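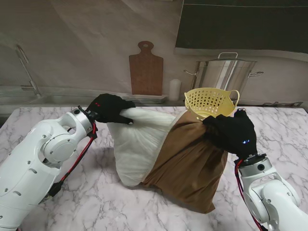 Ticket: Pantry bags, drawstrings slipping and counter marks
Opened by: Recep Ertürk
Location: Çetinkaya kitchen, marble counter
Priority: Low
Status: Closed

Friday, December 15, 2023

Reported problem
The cloth storage bags will not stay shut. The neck opens again a few minutes after it is pulled closed, and onions end up on the shelf. Both the white bags and the brown ones do it. They came from Skirnari in September, pack of 8, and were fine until the first wash.

Second problem, may be unrelated: dull spots on the marble near where the bags get set down.

Log

Entry 1
Checked the cords on all the bags. Cord is smooth and has gone limp. The cord lock slides under its own weight when the bag is full. Retied one brown bag with a double knot. Held overnight but took a long time to undo.

Entry 2
Swapped the locks on two bags for the larger Ditik ones. White bag holds. Brown bag still slips. The brown cloth bunches up more at the top and the lock sits on the folds instead of on the cord.

Entry 3
Tried twisting the neck before pulling the cord. Gather the top in one hand, two full turns, then cord, then lock. Brown bag stayed closed for 7 days with onions in it. Same result on the white one with potatoes.

Entry 4
Marble. Wiped the spots with warm water and dish soap. Most came off. Two did not and look like etching. There was a lemon in the bottom of one white bag, split. Likely cause. Bag washed, lemon thrown out.

Entry 5
Asked Skirnari about replacement cord. They sell it by the roll only, 100 feet. Did not order. Badance has waxed cord in shorter lengths, bought one.

Resolution
Waxed cord on the brown bags, Ditik locks on everything, twist the neck before closing. Citrus goes in a plastic basket from now on and not in cloth. Etched spots left as they are until the counter is polished.

Follow-up
Wash bags cold and pull the cords out first. Reopen this ticket if the waxed cord starts to slip after washing.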